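Salvaged geared motor from a label printer stalls when driven from a microcontroller board
Posted May 31, 2019 in Motors and Drivers

I pulled a small brushed gear motor out of a dead Awwad label printer and want to reuse it for a camera slider. It is driven by a Zukora dual H-bridge board, PWM from a 3.3 V microcontroller, supply is a 12 V bench unit. Unloaded it runs fine. With the carriage attached it starts, moves 3 cm and stalls. The bridge gets hot and shuts down until I cycle power.

Winding resistance measured at the terminals is 7 ohms. The motor has no part number, only the word Lelent stamped on the can. PWM frequency is whatever the library defaults to. Is the motor too weak or is the driver the problem?
slidertinker 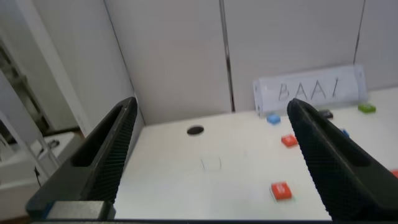
3 replies

ohmward
Start with the stall current. 12 V across 7 ohms is 1.7 A, ignoring the drop in the bridge. Older bipolar bridge boards are often rated for 2 A per channel but will not hold that without a heat sink, and they can lose 2 V or more internally. The heat and the shutdown fit that.

Things to check, in this order:

Measure the voltage at the motor terminals while it is stalled, at full duty. If you read 9 V with 12 V at the input, the bridge is eating the rest.

Look at the PWM frequency. Some libraries default to a value a bipolar bridge cannot switch cleanly. Set it to 1 kHz and try again. It will whine.

Disconnect the belt and push the carriage by hand over the full travel. A stall at the same spot each time is mechanical – usually a rail out of parallel.

If the rail is fine, replace the board with a MOSFET bridge rated for 3 A continuous. Keep the grounds of the logic and motor supplies tied together.

benchrat106
just get a stepper. printer motors are junk

flatpack_ee
Agree with the first reply, with one addition. Check the current limit on the bench supply. Mine is a Cloltance and the knob was set to 0.5 A from an earlier job, so the output folded back every time the motor loaded up. That won't overheat the bridge, but it can cause a second stall on top of the one you have.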